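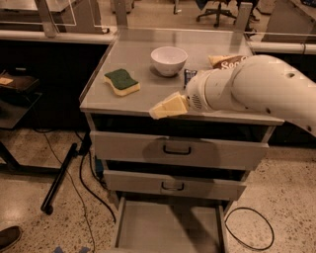

Progress report to the Clerketti fund: staff kitchens at Starkilitz
Prepared by Jasmina Obradović, July

Work this period went mostly into the ground floor. The gray metal cabinets from Floltex are now in place in both break rooms. Each has a flat top for preparing food and two drawers with black pull handles, with an open tray at the bottom that pulls out. The top drawer is for towels and spare sponges, the lower one for cutlery. We have not settled what goes in the tray.

Spending to date is $2,707 against the $3,309 awarded. The cabinets were the largest item. Bowls and cleaning supplies came in under budget -- the scrub sponges and plain yellow ones were bought by the case from Cao.

Two matters are still open:

Snacks. Wrapped snacks and small packages keep getting left on the cabinet tops next to the bowls. A wall shelf has been priced and would fit within the remaining money.

Wiping down. The raised rim on the cabinet tops collects crumbs. Cleaning staff have asked for softer brushes, and 3 are on order.

The upstairs kitchen has not been started. I expect to have measurements for it before the next report.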